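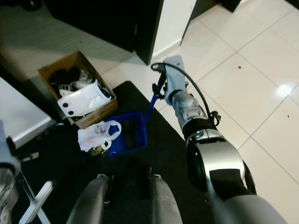 4.3 Setting Up a Floor-Level Sorting Task

This section explains how to prepare the Plater task planner for work on objects at floor level. It assumes that the arms have been homed and that the Cirero perception service is running, as described in Section 4.1. Operators who have not completed the Noltano safety course must not carry out steps 4 through 9 without supervision.

Before you begin

Confirm that the robot is standing still and that the floor area within reach of both arms is clear of people. Containers may stay where they are. The planner does not require them to be aligned with the robot or with each other.

Defining the work region

1. In the Plater console, open Tasks and select New Floor Task. Enter a task name of no more than 26 characters.

2. Select the head camera as the primary view. Draw the work region so that it includes every container the arms are expected to reach. Leave out bare tile where possible. Ceiling lights reflected in a glossy floor can be returned as false objects, and a region that stops at the edge of the mat avoids most of them.

3. Set the floor plane. Click three points on the mat and three on the tile. If the two planes differ by more than 9 mm, the console shows a height warning. Accept the mat as the reference plane.

4. Assign a label to each container. Labels are used by the planner only and need not describe the contents. In the task shown in this section, the cardboard box is labeled BOX_A and the blue container BIN_B.

Note: An open box with its flaps folded outward is often segmented as two or more objects. Use Merge to join the flaps to the body before saving the label.

5. Select Mask Self. The console overlays the robot model on the head view, including both arms and the parts of the body at the bottom of the view. Check that no part of either arm falls outside the overlay.
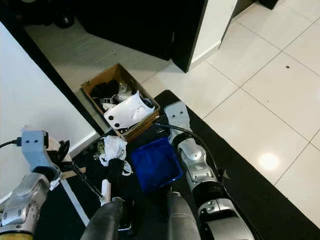
6. Set the approach limits. For each container, enter the steepest and shallowest permitted approach angle. The default maximum is 90 degrees, straight down. Reduce this value for shallow bins – the wrist may otherwise come too close to the rim.

7. Assign arms to containers. Where two containers stand close together, set Shared Zone to Exclusive so that only one arm may enter at a time.

CAUTION: Loose cables near the wrist can catch on box flaps. Keep the approach speed at Low until the first full cycle has been observed.

Checking the wrist view

8. Switch to the wrist camera and move the gripper above the first container using Step mode. The gripper finger will hide part of the view. Select Finger Mask and trace the edge of the finger closely. Dark marks on the padding can be mistaken for small objects if the mask is drawn too far inside the edge.

9. Review the object list. Clear plastic, crumpled bags and bent paper commonly return low confidence scores. Set these to Ask Operator if the planner proposes a grasp you would not accept. Dark items in shadow may not be listed at all; raise Exposure by one level and run detection again.
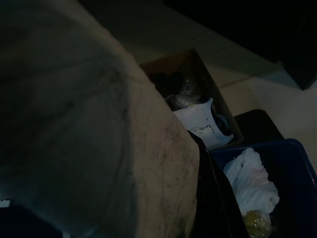
Figure 4-6. Wrist camera view with the gripper finger at left, the cardboard box at center and the blue bin at lower right.

10. Save the task. Error 19 at this point means that a container has no arm assigned. Return to step 7.

Requests for changes to the default limits should be sent to Liam Ní Chonaill, Chiu integration office.

Section last revised May 6, 2026.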